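Workshop notebook, February 10, 2025

A good long evening with the student group, and I'm writing this up before I forget the half of it. We have 11 in the club now, which is more than we had in December, and I'm very glad of it, though it does mean a queue for the good chair. Domingo Pereyra took the newer ones through the Starkow exercise (sort the pieces by colour, in the simulator, arm starting with the gripper open) while I sat with the Mulov team and their planner.

Mulov had been losing runs on the thin green stick. We lowered the approach speed, ran it 10 times and looked at the logs together, and I think the trouble is in the grasp angle - they were treating every piece as if it lay square to the panel, bless them, and hardly any do. Esteves wants to try randomising the lighting next, and I said yes, but please keep the seed written down this time!

Settings for tonight: 60 seconds a run, 3 attempts per team, wrist camera off. Grelen still to be scored, Domingo has their file.

Start layout for the sorting task, arm at rest: 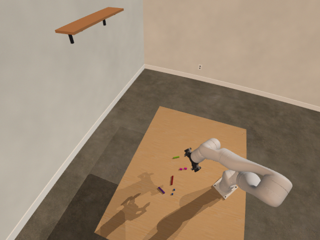 Next time I'd like each team to explain its code to another team before anyone presses run. And somebody remind me to bring the long extension lead, please.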